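Reading time: 3 min

Drinks and bottles on the work desk – where do you keep yours?

deskandtea
Posted Sunday, January 7, 2018

Hello all. I have a question about order on a desk. I work from home since June, and my desk became also my kitchen. On it live a bottle of juice, an orange plastic cup, a shaker, a green bottle, and then all the cables. Every evening I put things in their place, and the next day at lunch it is the same again. Some bottles stand, some lie on the side, and I lose half of the desk for drinks.
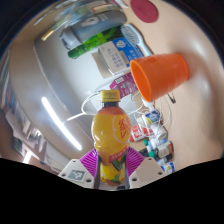 My idea was to buy a small rack, the Vetard one with two levels, and put it at the right end against the wall. Everything tall goes there and the middle stays free for work. But my sister says that a rack only makes place for more bottles. I don't know if she has reason. Does somebody have such a rack on the desk and is still happy with it after some months?

kettle_on_7
I have the Vetard rack. It is fine for cans and low cups. A tall shaker does not go in the lower level, so you put it on top, and then it is higher than your screen and you look at it all day. I gave mine to my brother and bought a simple tray from Kada. The tray is flat, you can lift it with everything on it and wipe under it.

plainshelf
I don't agree with the tray. With a tray you still have all the bottles on the desk, only now they have a border. For me the rule is one drink on the desk and the rest in the kitchen. You stand up to fill your cup, and this is also good for the back.

kettle_on_7
That is nice if the kitchen is near. My kitchen is down 18 stairs. If I go down for every cup, I do no work.

deskandtea
My kitchen is near, but I am lazy, I admit it. Also I share the desk in the evening, and the other person likes to have everything in reach. So one drink only is difficult for us. Today I tried to put all the tall ones at the right end in a row, without any rack, and the cup near the front. It looks better already, but the cables are still in the way.

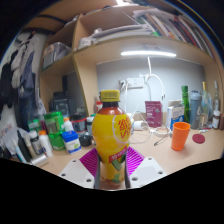

Does it matter if a juice bottle lies on its side for some days?
If it was never opened, it can lie without problem. After opening I would keep it standing and in the fridge, and read on the label how many days it stays good.

plainshelf
Also please don't let bottles lie next to cables, opened or not. A cap that is not closed well is enough. I lost a keyboard like this, with maybe 300 ml of apple juice, and it was sticky for the rest of its life – which was short.

mornings_only
For the cables: I use the clips from Vasilakis, the ones you glue on the back edge of the desk. The cable stays up when you unplug it and does not fall between the cups. Clean the desk with alcohol before you glue, otherwise they come off in a week.

kettle_on_7
I had the same clips and they came off even with alcohol. Maybe it depends on the surface. Mine is oiled wood.

mornings_only
Yes, oil is bad for glue. On oiled wood I would take a small box with a lid and put the cables inside. Trallora has one in the 2000 series that is long enough for a power strip.

deskandtea
Thank you, this is very useful. I will try first the clips, because my desk is not oiled, and I wait with the rack. The shaker goes back to the kitchen, I use it only after sport anyway. The cup stays, and about this I will not discuss.

plainshelf
And the juice?

deskandtea
The juice stays until it is empty. Then we see.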